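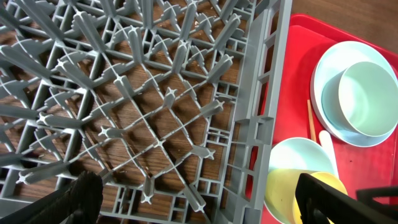
Dekudex, el juego de mesa del jurado: lo probamos y nos declaramos culpables

Compré Dekudex porque la caja promete «la tensión de un juicio por asesinato en dos horas». En mi mesa fueron seis, con una pausa para cenar y otra para discutir si el fiscal podía repetir postre.

La editorial, Plusimmont, reparte un sumario de 300 páginas sobre un crimen en el pueblo de Sastivley: autopsia, declaraciones, un plano del granero y facturas de ferretería que nadie en su sano juicio leería un martes por la noche. Las leí. La de la cuerda es importante, y no digo más.
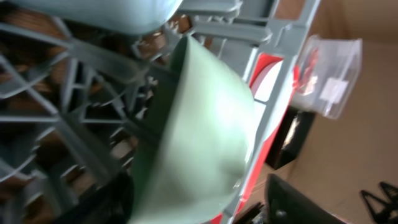

Lo que funciona

Los testigos mienten bien. El vecino se contradice en un detalle de la verja que cuesta cazar, y el forense escribe como un forense — aburrido y con erratas. La deliberación final, en la que hay que distinguir asesinato de homicidio con el reglamento en la mano, me pareció lo mejor del juego.

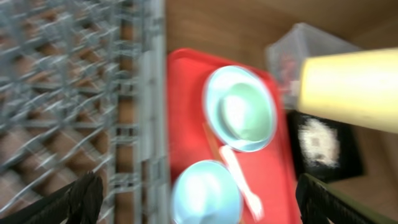 Cuencos y cuchara en la bandeja roja.

Lo que no

El reglamento. Remite a un anexo que remite al reglamento. La defensa tiene dos cartas de protesta para toda la partida, y el juez, que no tiene casi nada que hacer, acaba mirando el móvil. Tampoco ayuda que el tablero huela a disolvente.

Frente a Hrynyshyn, su competidor más directo, Dekudex es más lento y bastante mejor escrito.

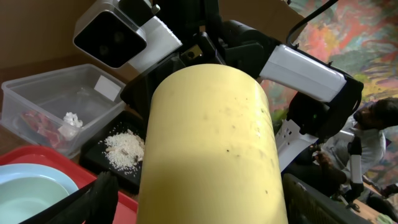

Cilindro amarillo claro, con motas oscuras.

Veredicto: recomendable para quien disfrute leyendo sumarios. Si en su grupo hay un abogado de verdad, siéntenlo de acusado y no le den la palabra.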